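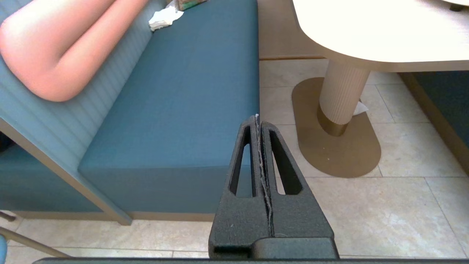
4.2 Who wears the rebel?

The usual account says that people who carry the picture of a revolutionary approve of what he did. Medrano took this line in his study of the Cimero uprising, and most later writers have repeated it without much checking. We doubt it. Approval is hard to read off a shirt, and the surveys behind the claim asked buyers whether they "admired" the man before asking whether they could say who he was. Anyone who has just paid for a poster is likely to say yes to the first question.

We reversed the order. Of the 203 people who filled in our form at the Ondine street market in August, all of whom owned at least one item with a rebel leader's face on it, only 23 could name a single policy he had supported. Several named the wrong country. Tuncer and Gezer read results like these as proof that the image has been "emptied" of politics, but that goes too far in the other direction. A person may know no policy at all and still mean something by the shirt – dislike of a parent's party, say, or of the police. Our form had no good way to catch that, and we would not trust a form that claimed it did.

Sales figures are no better. Şimşekoğlu cites 3500 posters sold through Dindska as a sign of growing radical feeling among students. The same seller moved plenty of film stars and racing cars, and she gives no numbers for those. Without them the figure tells us that students buy posters.

Figure 4 plots the share of correct answers against the age of the respondent. The line rises slightly after forty, which Yüksel (personal communication) takes as a sign that older buyers remember the events. Perhaps. The older group is small, and some of them were stallholders who sell the shirts and hear the story all day. Until the form is run again in Altıntaş, with sellers left out, we treat the rise as unexplained.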